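Locks, Keys and the Everyday Idea of Security
Handout for Session 4: The Pin Tumbler and What Came Before It
Wastmont Evening Program
Instructor: Cledwyn Gwynne

Welcome back, everyone, and thank you for the lively discussion last time (I'm still thinking about the question somebody raised about diaries with little locks on them, and I promise we'll get to it in Session 6). Please read these notes before class if you can, and bring a key. Any key will do, even one whose lock you lost years ago.
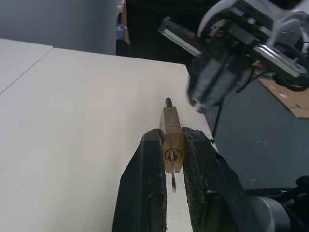
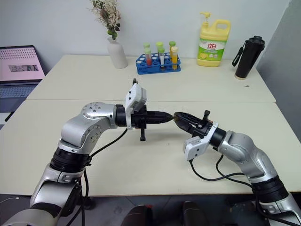
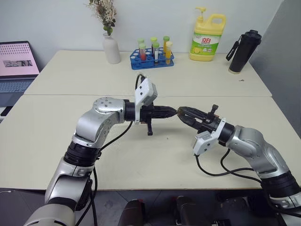
Fig. 4.1 (first picture). A brass padlock with its key in the cylinder.

1. Where we left off

Last session we looked at the wooden locks of the ancient world, and I hope you came away with some respect for the people who made them. A big bar slid across the door, a few loose pegs dropped down into holes in the bar, and the bar stayed put. The key was a wooden stick with pegs of its own, something like a giant toothbrush, and you pushed it in and lifted until the loose pegs were clear. Keep that picture in your head, because we are coming right back to it, only much smaller and in metal.

Between those locks and ours come many centuries of warded locks. A ward is simply an obstacle, a ridge or a ring of metal inside the case, and the key has notches cut in it so it can turn past. They're lovely to look at, and the keys are what most people draw when you ask them to draw a key. The trouble is that anything thin enough to slip around the wards will work just as well, and that is the whole idea of a skeleton key. You file away everything except the bit that does the work.

2. The pin tumbler

The pin tumbler is the lock most of us carry a key to. Linus Yale Sr. was working on this kind of lock in the 1840s, and his son, Linus Yale Jr., gave us the small flat key with the jagged edge in the 1860s. Please do keep the two of them straight in your written work. I mix them up myself when I'm talking fast!

There is a round plug that turns, and a housing around it that doesn't. A row of little holes runs through both of them. In each hole sit two pins, one on top of the other, with a spring pushing them down. With no key in the lock, the upper pins straddle the gap between plug and housing, so the plug can't turn. We call that gap the shear line, and it's the one technical term from tonight that I'd like you to remember.

Slide in the right key and each cut lifts its pair of pins by just the right amount. Every break between pins now lines up at the shear line, and the plug is free. A cut that's too deep leaves the upper pin hanging down into the plug. A cut that's too shallow pushes the lower pin up into the housing. Either way you're standing on the porch with your groceries.

3. Padlocks

A padlock is a lock that travels, and I find that a rather charming notion. Merchants needed something they could put on a chest or a storeroom and take along afterward. The loop is the shackle, and in many modern padlocks the key turns a small cam inside that lets go of notches cut in the shackle. Some bodies are made from a solid block and others from thin plates riveted together in a stack, and if you look along the side of the second sort you can often see the layers.

Brass has been a favorite for padlock bodies for a long time. It doesn't rust the way iron does, it's easy to machine, and it goes dull and mottled with handling, which some of us like and some of us polish off on a rainy afternoon.

4. For discussion

Look at the key you brought. Where are the deepest cuts? What would happen if two neighboring cuts were very different in height, and why might a locksmith avoid that?

Think of a lock in your life that a determined person could get past in a minute. Why do you still lock it?

5. Reading and housekeeping

Please read pages 89 to 111 in the course packet. Ánh Tiêu will lead the first half of Session 5, on combination locks, and she asks that you bring a pencil and some scrap paper. Short essays are due 15th October, at the front desk or in my mailbox in Room 17.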